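**Notes from the bench, 11 November 2023**

Okay, so the arm dropped things in October. A lot of things. If you were subscribed last month you got my very smug paragraph about how the cookie station at Callesstead had been picking all week without a hitch, and I would like that paragraph back, please.

It started on a long afternoon run. We do sorting practice there with baked stuff - small, breakable, all different heights - and the arm had been lifting each piece, pausing, and setting it down somewhere else on the tray. Then it picked up a square cracker, got most of the way across, and the fingers just opened. No error and no beep. The log said "grip OK" the entire time, even with the cracker in bits on the counter.

My first guess was crumbs. I blame crumbs for everything! I wiped down the fingers, blew out the joints, ran it again and got nine good picks in a row, so I went home happy. Next morning it let go of a pretzel-shaped cookie from up near the top of its travel. That one went under the fridge and I never did get it all out.

Dzifa Sarpong came over from the Clekside shop and did what I should have done, which was read the log from the beginning (I had been reading the last page, over and over, like it might change its mind). She found 12 drops in 871 picks, and every one of them came after a wrist turn of more than a quarter circle. Straight lifts were perfect. So it had nothing to do with the cookies, and my crumb theory was dead.

The culprit was the cable for the finger motor. It runs down past the wrist, and whoever clipped it in place (me, it was me) had left it too short by about the width of my thumb. On a big turn it pulled tight, the connector lost contact for a blink, and the controller woke back up in its start position. Guess what the start position is. Fingers open! And because the grip check only ran once, right after closing, the log kept cheerfully repeating the last good answer.

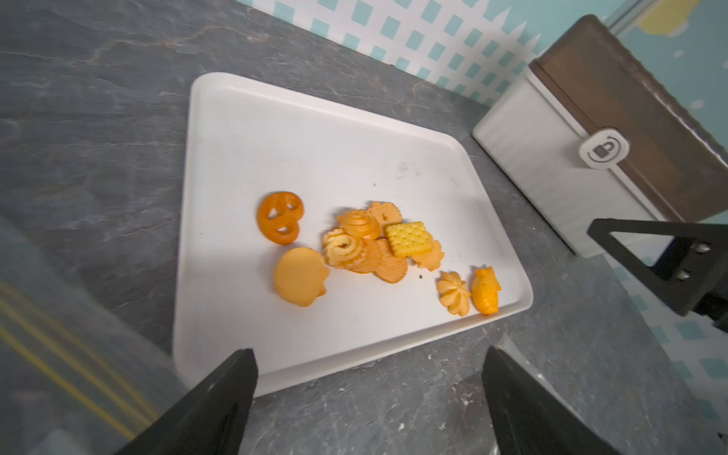
The cable was the easy part. We cut the old clip off, gave the wire a proper loop, and I tugged on it with the wrist turned both ways until Dzifa told me to quit. The software took longer. Ans Schouten rewrote the grip check so it runs the whole time something is being held, and if the finger controller restarts now, the arm stops where it is and waits for a person. It also holds position on a restart instead of opening up, which I think it should have done from day one, but I signed off on the old setting, so I'll be quiet.

I do want to be a little serious for a second. A dropped cookie is a mess and a laugh. But we had been planning to move the same arm and the same settings over to the Groverari job, where it would be handing up glass jars next to people, and I would have copied that startup setting across without looking at it twice. So that move is on hold. If you have one of our kits at home, please check your wrist cable with the power off. Turn the wrist by hand to each end of its travel, gently, and if the wire goes tight at either end, leave the thing unplugged and write to me. I have a bag of longer cables and I'll mail you one.

Since the fix we've run 2,246 picks with zero restarts. I'm still standing next to it with my hand near the stop button - Dzifa says I look like I'm waiting for a bus. The new grip check goes out to everybody once Ans has finished testing it, and the install steps will be in the next issue.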